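Friday, October 30, 2020

Up at 6, gray out, rain on and off until lunch. Paid the electric bill and spent the morning on the kitchen boxes. I want this done before December so I am not doing it all at once in the week of the move.

Wrapped the dinner plates in newspaper and got 20 of them into the two boxes from McKinnon's. The boxes are a little small and the lid on the second one will not lie flat. I taped it anyway. The bowls can wait until I find something deeper.

The soup things are the part I keep putting off. I have had them since the apartment on Dilton Street and they have come through three moves with only one chip. I looked online for replacements last night and the Vano store wants more than I paid for the whole set, and theirs have short handles. So these are coming with me. I washed the ladle and the small dishes, dried them, and left them out on a towel in the kitchen.

The big black tray needs its own box. It has those angled corners and it does not fit in anything square unless the box is a good deal bigger than the tray. It shows every fingerprint too.
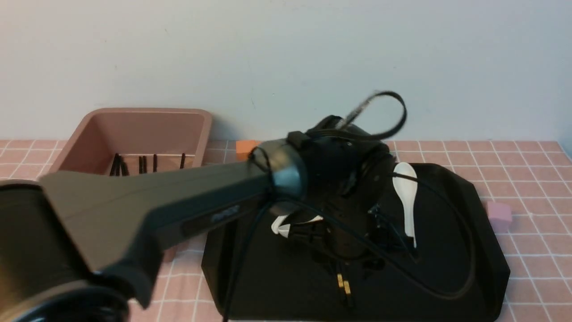
I could put it in the closet box with the blankets on either side of it, and then lay the white spoons in a dish towel on top. They are ceramic and I do not want them loose in a drawer organizer with the forks. Last time I rolled each one up separately and that worked fine, so I will do the same again.

Called the movers at Trorkedia after lunch. The quote is $1394, up from what they said in the summer. The woman said it includes the stairs. It is 406 miles and I don't see myself driving a truck that far, so I said yes. They will send the form by mail and I have 8 days to sign it.

Leftover chicken for supper. Back is sore from bending over the low cupboards. Tomorrow the baking pans and the shelf over the stove, and I need more tape and a thick marker. Also have to ask at the post office how early I can put in the change of address.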